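2018-10-18, Plemcombe bench, gripper notes

Okay, so the jaw slipped again, and this time I was standing right there with my mug in my hand! I'd been blaming the Jivus controller since June (sorry, Jivus). Ran 100 picks on the teal lids before lunch and lost 8, all the same way: fingers close, lid starts to turn, and out it goes on the floor. Joana Valente caught one on the bounce, show-off.

The current log looks fine the whole time, so the motor thinks it has a good grip. I went back over the pads instead and they're a mess. The foam is ripped along the top of the right one and chewed up on the left one too, and these lids are shiny, with that lobe sticking out on one side so the two pads never meet the same shape. The right one goes in at a tilt.
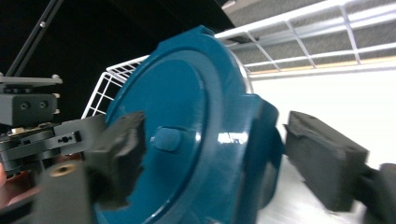 What I changed

Dropped closing speed to half. Swapped the right pad for one of the Bastos offcuts (softer, a bit too thick, had to shave it with the good knife, which I will put back). Did 92 more picks after that and lost one. Better, but I don't trust it yet.

Still to do

Left pad. Ask Levdale if they still sell the denser foam, part 334 I think, check the old order. Also the stop button took two pushes this morning, so keep hands out of the jaws until Joana has had the box open. I taped a note on it.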